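How to budget for a bin-picking cell

Piroska Juhász, Kornura workshop notes. Nov 26, 2024

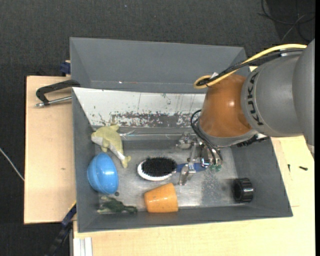
Most first budgets for a picking cell start with the price of the arm and stop soon after it. The arm is the easiest figure to get, so it goes in the first row of the spreadsheet and everything else ends up in a row marked "extras". The steps below are the order we use at Kornura when a department asks us for a costed plan. They suit a single arm picking mixed items out of bins. A conveyor line needs a different plan.

Step 1. Write down what will be picked

Make the list before you ask for any quotes. Include the heaviest item, the softest, the shiniest and the smallest. Soft toys, cups and brushes each ask something different of a gripper, and a supplier who has only been told "household items" will quote for the easy ones. Give the size and weight of each item. If you can't get the weights, borrow a kitchen scale and spend a morning on it.

Step 2. Work out payload and reach

Add the weight of the gripper, its mounting flange and any cabling carried on the wrist to the weight of the heaviest item. Compare the total with the rated payload at the distance you will be working, as given in the maker's load diagram. Then measure from the planned base position to the far corner of the furthest bin. If you plan to use two bins, measure to the second one.

Step 3. Cost the gripper separately

Ask for the gripper, its controller, its cables and a spare set of fingers as four separate lines. Fingers wear and get bent. When we bought ours from Szalai the spare set was quoted at 206 euros, and it was left out of the first order to save money. We placed a second order in May and paid the carriage twice.

Step 4. Cost the cables and how they are held

Cables on a moving arm need slack at the wrist and proper support along the rest of the run. Allow for longer cables than the drawing suggests, plus sleeves, ties and labels. Label both ends before fitting. Put in half a day of a technician's time for routing, and the same again for changes after the first week.

Step 5. Decide what the bins stand on

For a trial, a board and some bar clamps are enough, and you can shift the bins in minutes. Leave the welded frame until the layout has settled. Bianka Bozsik, who runs our purchasing, now holds the frame money back as a separate line and releases it after the trial. Buy spare bins in the same order as the first ones, as sizes vary between makers.

Step 6. Add safety and installation

This covers the risk assessment, guarding or scanners, the emergency stop circuit, floor fixings and electrical work. Get a written quote. Our guarding quote from Flovov came to 2826 euros before fitting, and the fitting was a further 1323. Check that the floor will take the fixings before you sign anything, and find out who has to approve drilling into it.

Step 7. Add software and people

List each licence with its renewal date and what it costs in the second year. Camera software is often sold separately from the camera. We use Neveo for job scheduling, and the yearly fee comes out of a different budget from the hardware, so it needed its own approval. Count training days for at least two people, including travel.

Step 8. Set a reserve and a running cost

Keep a reserve for the things you find out once picking starts, usually finger changes and bin liners. Then write a running cost for the first 3 years, with servicing, spares, power and licences on separate rows. Put this sheet in front of whoever signs, together with the purchase price.

Before sending the order

Check that every quote gives delivery, tax and lead time. Check that the arm and the gripper arrive in the same month. If the gripper is late, the arm's warranty may already be running while it sits in its crate, so ask the supplier which date the warranty starts from and get the answer in writing.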